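4.3 Setting the grip and release limits

Before you let Bonura plan a pick on its own, it is well worth spending a little while on the grip limits. They decide how firmly the fingers close and when they let go, and most of the odd behaviour people write to us about can be traced back to this one page.

1. Open the Limits page and choose your gripper profile from the list.

2. Set Closing Speed to 79. You can raise it later, once you are happy with how your items are being held.

3. Set Hold Threshold to 200 for thin or flat items, or 300 for boxed ones.

4. Press Apply and wait for the green tick – the old values stay in force until it appears.

Note: Profiles saved in Lundia open perfectly well, but their release values are not carried over, so please type those in again.

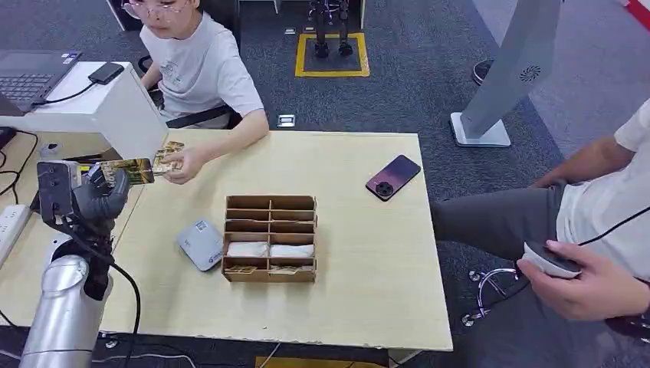 5. Set Release Delay to 285 if items will be passed to a person, so that there is time to take a proper hold before the fingers open.

6. Run the sequence at reduced speed, with one person keeping the stop control within reach throughout.

Caution: Never change the Hold Threshold while the gripper is holding something. Open the fingers first, then edit the value and press Apply again.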